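Ticket 167: Fingertip replacements and next year's budget
Opened November 8, 2022
Product: Ulach gripper, Linumden bench
Status: waiting on customer

Hi all, and thanks for being so patient with me on the last ticket! We're putting together the equipment request for the Hirkell site and I'd like to get the gripper line right before it goes in. My first question is whether the standard fingertips will do for paper cups, or whether we should budget for the soft ones (I've seen them at $48 a pair, but that may be an old price list). 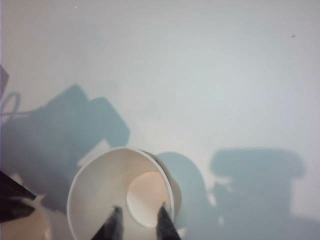 Wrist camera, both fingertips inside the mouth of a cup.

Reply from support: Good to hear from you again, and that's a very fair question. Please hold off on the soft tips until you've logged a full run with the standard ones. The Ondrejka starter kit is $149 and has 2 pairs in it, so it may suit you better anyway. Could you also tell us how the cups will be presented?

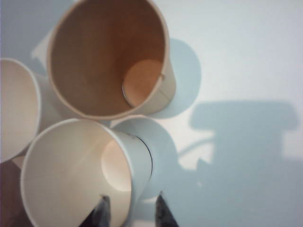 Wrist camera, three paper cups on their sides.

Customer: They'll come to us lying down and close together, and I don't see that changing before July. Please quote the starter kit, and add shipping as its own line if you can, as our form asks for it separately.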